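Home | News | Clubs | Sports | Opinion | About | Search

Picking up markers with the Pestdale robotics club

27 May 2022

I'll be upfront and say I am not a robotics person. I took one shop class in ninth grade and made a birdhouse that leaned. So when Ryan Cheetham, who coaches the Pestdale robotics club, told me to come by and "wreck some data," I figured he was being nice, and I went anyway (there were snacks).

The club has 24 members this year, mostly sophomores, and they're getting ready for the Ponbridge student challenge in June. In past years that meant building a rolling thing that pushed blocks around. This year the task is tidying a table. A robot arm gets a table with everyday stuff on it and has to put the stuff where it belongs, and the team has to teach it by example.

"Last year we wrote rules for everything," Cheetham told me. "If the block is here, go there. You can't do that with a marker and a bag of chips. I mean, you can try. We tried for two weeks."

So now they teach by doing. A student holds a gripper in one hand, the same kind that goes on the end of the arm, and does the chore over and over while a camera on the gripper records. Pick up the marker, put it down over there. Again. Again. Cheetham calls each one of these a demo, and the club wants over 3000 of them before the challenge.

I asked how many they had. He made a face.

"We passed 500 and had a little party," he said. "Then Igwe went through and threw out 173 of them."

Igwe is the junior who runs what the club calls the cutting room, and I got the feeling people are slightly afraid of her. I found her with her headphones on, watching clips of hands-free marker grabbing at double speed. She was very nice to me! She was less nice about the clips.

"People get bored and start throwing things," she said. "Or they go in for the marker, miss, and go in again really fast like it didn't happen. The robot's going to learn that. It's going to learn to miss first."

I asked if that was the main reason a demo gets cut.

"No, the main reason is talking. They turn to talk to somebody and the whole camera goes with them."
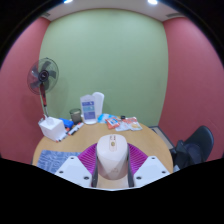
Then it was my turn, and I'd like it on the record that it is harder than you'd think. The gripper isn't all that heavy, but you can't use your other hand, and everything in your body wants to use your other hand. My first three tries at a marker sent it rolling. On the fourth I got it up and felt like a surgeon, and then I dropped it.

"Slower," Cheetham said. "Slower than that. Pretend you're mad at it but you're being polite."

I have no idea what that means but it sort of worked. By the end I had done nine demos and Igwe kept four, and she told me four was okay for a first day. I'm choosing to believe her.

What I really wanted to know was whether the robot gets any good at this. Cheetham was careful with his answer. They've trained it twice so far on what they had, and the first time, he said, the arm went to the right place and then just hung there over the table.

"It knew where to go, and it had no clue what it was there for," he said. "Which, you know, I've had mornings like that."

The second run went better with markers and worse with anything floppy. Bags are the big problem. They never lie the same way twice, and the fingers will close on a corner and come up with nothing. There's a bit of an argument in the club over whether to do a lot more bags or leave bags alone and get really solid on the rest, seeing as the Ponbridge rules give the same points for any object. Igwe is in the leave-it camp. Cheetham says he's staying out of it, although he also told me he'd "personally love to see a bag."

Their main competition is Watau, who beat them last year and who, according to everybody I talked to, started recording back before winter break. I asked Cheetham if that worried him.

"They've got more demos. I don't know if they've got an Igwe," he said.

She had her headphones on for that, so somebody please tell her.

The club is taking anybody who wants to come do demos between now and the challenge, no experience needed. You sign in on the sheet by the door, you get a ten-minute lesson, and you have to put your phone in the bin. Ask for the left-handed sessions if you're a lefty, they're short on those.

Recent stories
Spring concert moved to the small gym
Watau rematch set for track and field
What happened to the vending machine by the library
Chess club wants its clocks back
Seniors: cap and gown pickup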